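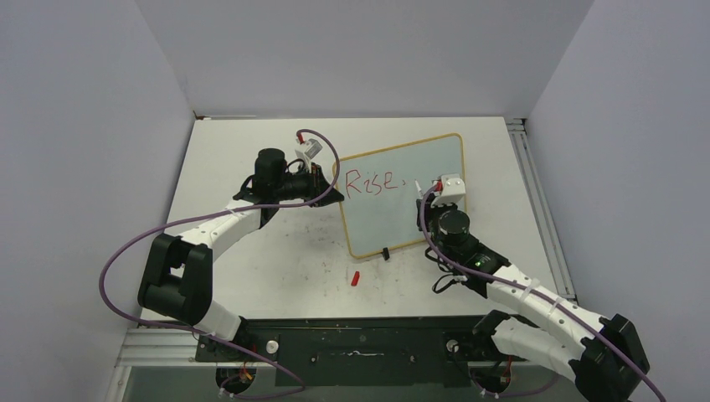
Text: Abelardo Henríquez
Product information, Bhuiyan Writing Surfaces
Last revised 30/09/2025

Trultness Tabletop Whiteboard, Yellow Border

The Trultness is a small dry-erase board for use flat on a table or desk. It has rounded corners and a thin yellow border around a pale blue-gray writing surface. It is sold for short notes, handwriting practice and lettering, and for any desk where a wall-mounted board would be out of reach.

Writing surface

The surface tint is deliberate. On a pure white board under overhead lighting, thin strokes can be hard to read from a seated position. The pale blue-gray lowers the glare and keeps enough contrast for red, black, blue and green ink. Red is the color most often reported as weak on tinted boards, so it is the color used to check the surface at the Grurbridge plant. A single word in thin red strokes, such as "Rise," with its comma, should remain legible at arm's length, including the punctuation.

The coating is rated for 3,000 wipes with the felt eraser supplied. Paper towels wear it faster. Solvent cleaners, nail polish remover and abrasive pads will damage it and are not covered by the warranty.

Border

The yellow border is thin, so little of the face is lost to the edge. It also makes the board easy to find on a white tabletop, where an unbordered board tends to disappear. The border is not a writing surface. Ink left on it overnight may stain.

Use on a table

Place the board on a clean, level top. Grit under the board will scratch both the table and the back. The board does not need to be square to the table edge. Most right-handed writers turn it slightly so that the upper edge climbs toward the right, and most left-handed writers turn it the other way.

For lettering, start at the upper left and keep the wrist off fresh ink. Allow a few seconds before resting a hand on a written area – longer with a new marker, which lays down more ink.

Markers

Use dry-erase markers with a fine tip. A broad tip will work but fills in the small letters. Replace the cap when the marker is not in use, or at least keep it near the board. Loose caps roll, and a marker left open through an afternoon will usually need replacing. Permanent marker can be removed by writing over it with dry-erase ink and wiping both off together. Repeat if a shadow remains.

Cleaning

Wipe dry after each use. Once a week, wipe with a damp cloth and a drop of dish soap, then dry. Ink left for several days should be dampened before wiping. Do not put the board in a dishwasher or leave it standing in water.

Supplied with the board

1 felt eraser
4 fine-tip markers (red, black, blue, green)
1 care card

Ordering

Boards are sold singly or in packs of 3 and ship from the Plerorthorpe warehouse. Packs ordered before the August change of carton may arrive in the older plain box. The contents are the same. Replacement erasers and markers are listed under Trultness Accessories.

Warranty: 3 years on the coating and border, normal desk use. Keep the packing slip – it carries the batch number needed for a claim.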